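August, bench notes, adhesive tape on kraft

Carrying on from the peel work. The question is still why the Gerside tape lets go of brown kraft after a few days on the shelf when the Pruvska tape does not. Both are water-activated paper tapes with a starch glue. Both go down flat and feel solid within the hour.

Cut new strips this morning from the middle of each roll. The outer turns of the Gerside roll had picked up damp from the store room and were curling, so I threw those out. Same kraft as before, from the Proltby roll, rough side up. Wet the glue side with the brush and not the sponge. The sponge leaves a dry stripe down one edge and I think that spoiled the first set.

Pressed each strip with the steel roller, 20 passes, then left them under the board. Consolacion Enriquez wants fewer passes because no one packing boxes is going to roll a seam that many times. Fair point, but I want the glue question settled before I start changing how it gets pressed. We can do a two-pass set afterward and compare.

First pulls at 9:40. Pruvska tore fiber along the whole length, every strip. Gerside tore fiber at the ends and came away clean in the middle, with a shiny look to the glue where it lifted. Shiny means it dried before it got into the paper. Wet a scrap of it again and it went tacky right away, so there is plenty of glue there and it is still good. It just isn't going in.

Two ideas. One, the Gerside backing is heavier and pulls water away from the glue line. Two, the size on the Proltby paper is holding the water out, and the Pruvska glue is wet enough for long enough to get past it. Put a drop of water on the rough side and on the smooth side of a kraft offcut. Rough side soaked it up while I was reaching for the clock. Smooth side still had a bead on it when I came back from the sink. So face matters a lot, and I can't be sure the earlier sets were all done on the same face. Nothing in my notes says. Mark the rough side in pencil from now on.

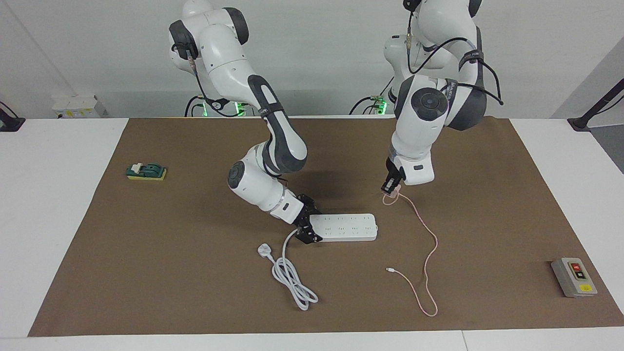
Brown paper over the white tabletop, power strip on it.

After lunch ran the smooth side on purpose. Gerside strips fell off when I turned the sheet over. Pruvska held but peeled with a steady pull and left only a thin fuzz. That is the biggest difference I've had out of any change so far, bigger than the tape brand.

Also tried warm water in place of cold. Helped the Gerside some on the rough side. Not enough to call it fixed, and the brush started shedding, so there are bristles under two of the strips. Not counting those.

Fajardo sent their sample roll, lot 518. Reinforced, with glass threads, so it is not a straight comparison. Put it on the shelf with the lid on. Consolacion asked whether it is worth testing at all given the price. I'd like one set for reference and then leave it.

Left under the board overnight: 2 sheets, one rough, one smooth, both tapes on each, cold water. Used nearly 100 ml for the lot, more than I expected. The brush holds a lot.

To do: new brush. Move the Gerside roll out of the store room. Ask Proltby which face they size, and whether that changed between rolls. Two-pass set for Consolacion.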